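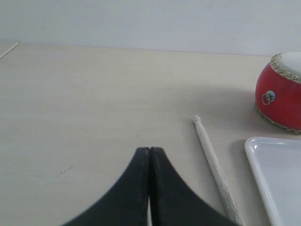
Small red drum, stick is too big for it?

zoia_t
26th May
Hello all. I teach a music hour for children at the Grustavden library, and for this I bought a small red drum, the barrel kind, with gold studs on the rim and a ring on the front. The drumstick in my photo did not come with it, I had it from before. It is a long wooden one with a small round tip. My question is, can I use this stick on such a little drum, or will it damage the skin? The children are from five to 8 years old and they do not hit softly.
Zoia Tymoshchuk

Plindier
You can use it, but I would not give it to the children. A long stick has much weight behind the hand, and a child holds it at the very end. Cut a dowel to 22 cm and put felt on the end. It costs almost nothing.

kuzmenko_l
I do not agree with Plindier. Felt on a small drum makes the sound dead, you hear only "puf". I have played such drums for 30 years, and a wooden tip is the right thing. Teach them to hold the stick one third up from the end and let it bounce. The skin is stronger than people think.

Plindier
Stronger, yes, but it depends on the skin. I replaced two heads in January and both were broken in the middle from wooden tips. The tacks are the worst part of this work. You cannot tighten a tacked head, you must take all of them out and begin again.

zoia_t
Thank you both. How do I know which skin I have? It is off-white and I do not see any hair or pattern in it.

kuzmenko_l
Put your finger on it and press a little, then smell it. Please do not laugh. Real skin has a smell, especially in warm weather. Also, real skin becomes lower in sound when the air is humid. If it sounds the same every day, it is probably plastic.

trirno
Can I ask where you bought it? I paid 155 for one at the Tkachenko shop and the ring on the front came off in the first week. It was only glued. Please check yours before somebody lifts the drum by it.

zoia_t
From a school sale, so I do not know the maker. I pulled the ring a little and it holds, but I will tell the children to carry the drum with two hands.
I also did the smell test. It smells like a shoe. So I think it is real skin?

kuzmenko_l
Yes, this is real skin. Keep it away from the radiator.

Plindier
Then my advice is still felt, at least for the youngest ones. Liudmyla and I will not agree about this.

zoia_t
I will make one stick with felt and keep the long one for myself. Does the felt need glue, or is thread enough?

Plindier
Thread, wound tight, and one drop of glue on the knot.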